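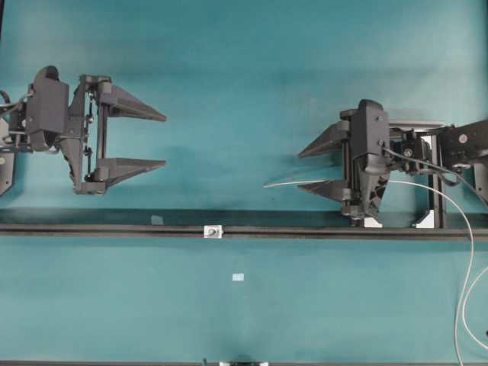 Posted by the Gurkari blog, in Visits, December

So I finally got to the open day at Druken, and I'm still buzzing! They have a long low building out past Kutelow, and the whole back room is given over to teaching robots by hand. I got there at 6 in the evening, paid 13 for the parking (ouch) and went straight to the tables.

The job on show was handling thin cable. You hold a pair of controls, the grippers copy your hands, and everything you do gets saved as one try. They had 780 tries in the bank when I walked in and wanted 800 before closing. Naturally I got in line.

My first go was terrible. I kept squeezing too early, and I had to learn to look at the fingertips and forget about my own hands. The second go felt much better, though my shoulders were up around my ears the whole time.
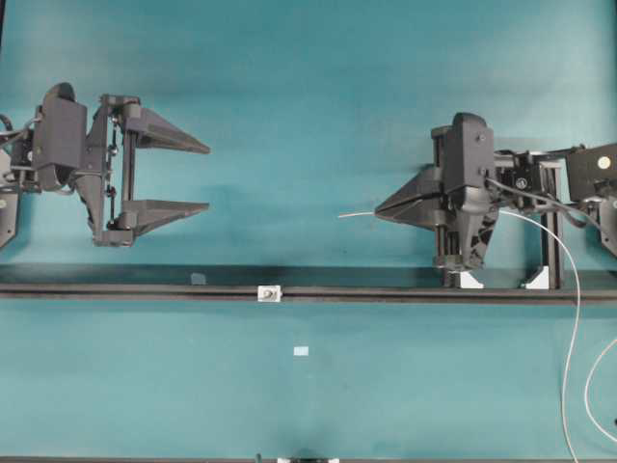
Do you need to know how to program to teach a robot this way?
Most of it is in the hands. The staff look after the software, and a visitor can start after a few minutes of practice.

I asked one of the crew what makes a good try, and she said slow and boring. No showing off, no sudden changes of mind. If you fumble, you carry on and fix it, and they often keep that one too. 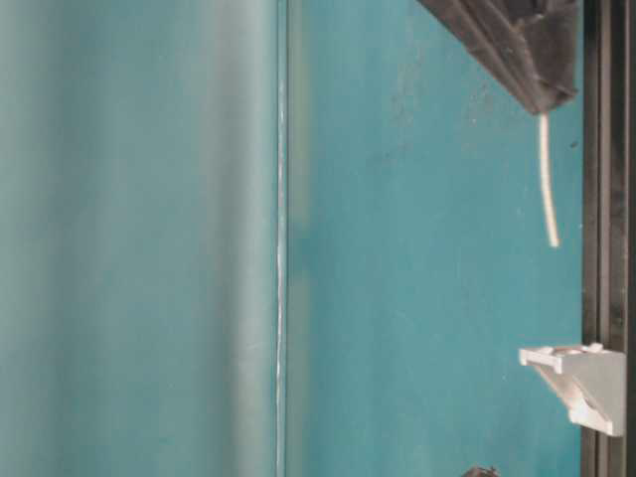
I do a lot of wiring at home, mostly old lamps and a Takeda train set I've been fixing up forever, so I thought I'd be a natural. Nope! At home I can feel when a wire is about to slip. Working by remote I had only my eyes, and a pale cord hanging with its end free over that teal surface is a lot harder to judge for depth than you'd think. I went in too far, backed up, and went in too far again (sorry to everyone waiting behind me).

Coffee was free, the cookies were gone by the time I found them, and next time I'm taking the bus.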